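Skerau laundry scheme to stay open through the winter

Dec 10, 2024

There was a good deal of relief in Skerau this week, and more than a few second helpings of soup, when it was confirmed that the community laundry on Clater Street will keep its doors open right through the winter. The service, which washes bedding, towels and kitchen linen for older residents and for families without a machine at home, had been due to close at Christmas when its first year of money ran out.

It will now carry on until June at the earliest, thanks to a grant from the Lewis Fund and a long string of smaller gifts from people in the town. The appeal brought in 1,870 pounds from 255 separate givers, many of whom simply put their change into the tin on the counter while they waited for their sheets.

"I really did think we'd be packing up the irons," said Chantal Gauthier, who has run the laundry since it opened. "I'd even started asking who might want the big shelves. Then the letter came and I had to sit down on the bench outside and read it again, just to be sure I'd got the right end of it."

The idea grew out of a conversation at the Garnutard lunch club, where it came up that several members were washing their sheets in the bath. Mandla Tshabalala, who drives the club's minibus, began taking bags of washing home to do himself, and before very long his own kitchen was so full of other people's pillowcases that something larger had to be found. The old shoe shop on Clater Street had been standing empty, the landlord was kind about the rent, and the rest was done with paint and borrowed extension leads.

Since then the laundry has sent out 308 bags of clean linen, each one folded, tied with tape and labelled by hand. Mr Tshabalala still does most of the deliveries, and says he has been given more cake this year than in the ten before it put together.
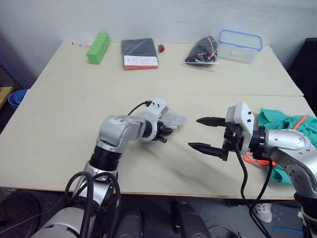
Tea towels and other small cloths make up a surprising share of the work, and Mrs Gauthier is particular about them. They are washed apart from the bedding, dried flat where there is space, and folded in thirds and then in half, so that they sit neatly in a kitchen drawer. A plain light grey cloth, left hanging by its middle, will drop into soft creases all by itself, and she would much sooner see it smoothed out by its corners on a wide, pale table with plenty of elbow room. New helpers are shown this on their first morning, along with the kettle and the lost sock basket – and the sock basket, it must be said, is very full indeed.

With the winter settled, thoughts have turned to what might be done with the extra months. A mending table is planned for the new year, to be looked after by Jade Bélanger, a retired dressmaker who has offered to sew on buttons, turn up hems and patch duvet covers for anyone who brings them in. Lieselotte Weidemann is hoping to start a wool wash as well, as so many people have been asking about blankets and nervous about shrinking them.

The laundry would also dearly like 2 more drivers, especially for the farms out beyond the bridge, where the lanes are slow at this time of year. Anyone with a car and a free morning is asked to call in and speak to Lorne Lachance, who keeps the delivery book and can explain the routes.

Bags can be left at Clater Street every weekday morning, and there is no charge for residents over seventy. Everyone else is asked to give what they can. The laundry will shut for the week of Christmas and open again in the new year.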